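Workshop tips: making a video tour of your room

When you want to rent out your workshop or sell the house together with it, a short video tour helps the people to decide before they come. I make these tours with Dresatine, but the tips are good for any tour program.

Before you film, clear the floor and open the curtains. I film at 8 in the morning, when my windows give soft light. Wipe the lens with a dry cloth.
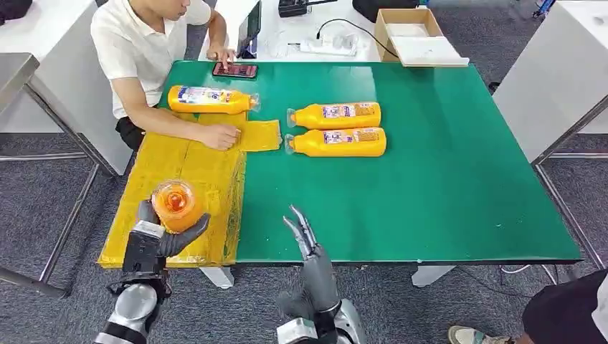 Page last changed: July, by Magdalini Nikolaidis

Put the photos in the order in which a visitor would walk. Start from the door. My first tour had 177 photos and my cousin fell asleep, so now I stop at 19. Give every photo a short name, for example "bench left", otherwise you will search for it a long time.

In Dresatine, open "My Tours", choose your tour and click "Add Music". Keep the volume low if you also speak.
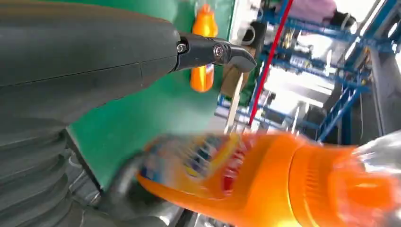 Close view, dark gray casing and black finger

If you speak over the photos, write your text on paper first and read it aloud two times. Say the size of the room and where the sockets are. Visitors always ask me this.

When the tour is ready, click "Preview" and watch it until the end. Then save it also on your own computer. Leonidas Michailidis wrote to me that he lost a full tour when he changed his password, and he had to begin again

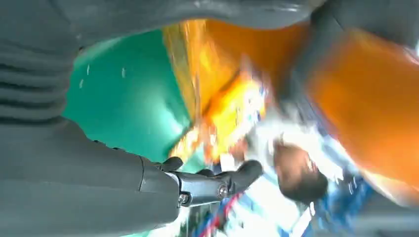 from the first photo. He now keeps one copy on a memory stick in the drawer with the drill bits. I do the same, but I put the name of the room on the stick with tape.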